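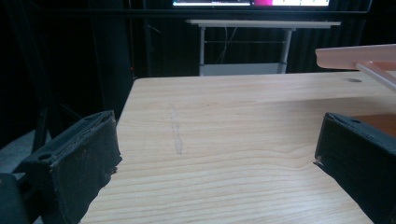 The trail out of Omlow starts behind a feed store, crosses a cattle guard, and then climbs for most of a morning without asking your opinion. I love it. I have walked it in spring mud and in August heat, and every time I come over the first ridge and see the whole Onen valley open up, I make the same silly noise out loud.

If you have only ever done day hikes, this is the place to try your first night out. The full loop is 25 miles, with a good flat camp at mile 7, right beside a creek that runs all summer. You can walk in after lunch, sleep there, and be back at the car by noon with a real trip behind you (and, if you're like me, plans for a longer one). Strong walkers finish the loop in two days. Take three! The eastern side has the best wildflowers in the county, and it would be a shame to see them with your head down.

Golestani Pass is the high point in every sense. The last 300 feet are loose rock, steep enough that you'll want your hands free, and then the ground levels off and the wind hits you full in the face. On a clear morning you can pick out the twin summits of Trindent to the north, with snow on them well into June. I always plan to stay up there ten minutes and end up staying an hour.

Food is where first-timers go overboard, and I say that with affection, having once hauled a whole melon up to the creek camp. Plan your meals day by day and put each day in its own bag. Dinner should be hot and salty. Lunch can be whatever survives being sat on. For the small stuff I like a hard box with a lid that latches, like the pink plastic one standing open on the table, with the little round snack package beside it waiting its turn. Crackers and cookies come out whole, and at camp the lower half makes a decent bowl for berries. 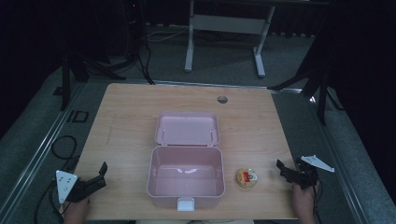

Water is easy on the first day and scarce on the second. Fill everything you own at the creek, because between there and the pass you'll find one spring, and by late summer it can slow to a drip. I carry three liters and a filter, plus a spare bag rolled up in the bottom of my pack.

Leave early on pass day. I mean headlamp early, 4:30 if you can stand it. Afternoon storms build fast over Trindent, and the ridge has no shelter at all. Besides, the light at that hour is wonderful, all blue and then suddenly gold, and you may well meet the elk coming down to drink.

Permits are free from the box at the trailhead. Bring your own pen.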